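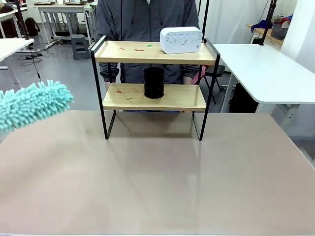 My spring home safety check, with comments

I do this once a year, usually in March, and I've typed it up because Fatemeh asked for a copy for her new flat in Praltdale. Ticks and grumbles are mine.

1. Smoke alarms – OK. Pressed every button. The landing one is deafening, poor cat. I ran the duster over the covers as well, as a furry alarm is a slow alarm.

2. Carbon monoxide alarm – REPLACE. Seven years old! I had no idea they ran out. New one ordered.

3. Shelves and freestanding units – OK, mostly. Give each one a gentle push at the top corner and see if it rocks. Heavy things go on the bottom shelf. The tall bookcase in the hall wants a wall strap and I've been saying so for two years.

4. Plugs and leads – ONE FAIL. Found an extension lead plugged into another extension lead behind the sofa (my doing, sorry). The tumble dryer is 2,800 watts, so it has its own wall socket and it's staying there.

5. Fuse box – OK. Pressed the test button, everything went off, then spent ten minutes resetting the oven clock.

6. Windows and stair rail – TIGHTEN. The rail has a wobble near the top. Ismail next door has lent me the long screwdriver.

7. Under the sink – OK. No drips, and the bleach has moved up high now that my nephew can crawl.

8. Fire blanket – OK, but it was behind the cereal. It's on a hook by the door now, where I can grab it.

Still to do: rail, bookcase strap, bin the second extension lead.

Filed under: Home & Safety, Checklists
© Naima Shawky | Contact me | Back to top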